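About the Vurker Robotics Club

Vurker is a student robotics club at Miltum Technical School. It is open to students in the last four years of the school and meets in the ground-floor workroom of the east wing. The club works on manipulation: picking things up, moving them and putting them down in the right place. Driving robots and drones are handled by a separate group, and students may belong to both.

The club began in a February term as an elective with one bench and a borrowed motor controller. Wim Segers taught the elective and still runs the club. Siebe Verbeke joined later and is responsible for data, software and the competition entry.

What we work on

The main project is called Wuridetti. Its goal is a set of household sorting and tidying tasks that can be taught from human demonstrations. Students carry out each task with hand-held grippers, one in each hand, and the recordings are used to train a control policy. A demonstration is kept only if the task is finished without a dropped item and both grippers stay in use from start to end. Rejected demonstrations are logged with a reason code.

The Wuridetti set holds 700 accepted demonstrations. Of these, 363 involve soft items such as pouches, sponges and fabric. Soft items take up more of our time than any other group, as they change shape when gripped and can hide one another in a pile. A further 200 demonstrations are reserved for testing and are not used in training.

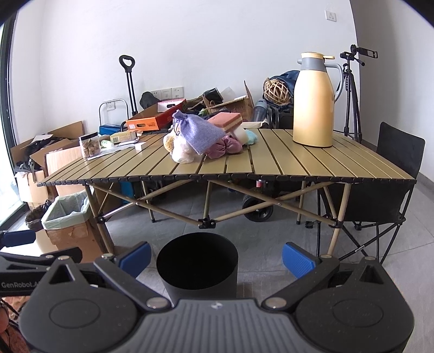

Wuridetti tabletop task: soft items and a thermal jug on the folding slatted table, with a round bin on the floor in front.

Layouts are changed between sessions. The operator does not choose the layout; a second student sets it from a printed sheet and records the sheet number. Clutter behind the work surface is allowed under our rules, and plain backgrounds are used only for calibration.

How the year is organized

New members spend the first term on safety, basic Python and gripper handling. They must pass a handling check before recording: 65 consecutive grasps on mixed objects with no pad contact on the table surface. In the second term they join one of three teams: recording, training or hardware. The hardware team replaces worn finger pads and keeps the spare parts list.

Competition

The club enters the Ackah Student Manipulation Trial every year. Teams receive the task list in advance, but the object set is disclosed on the day. Our entry is built from the same code as Wuridetti, with a shorter planning step to meet the time limit.

Joining

Applications are taken at the start of each term through the school office. No previous programming is required. Students who miss the intake may attend as observers until the next one.

Page last revised December 26, 2020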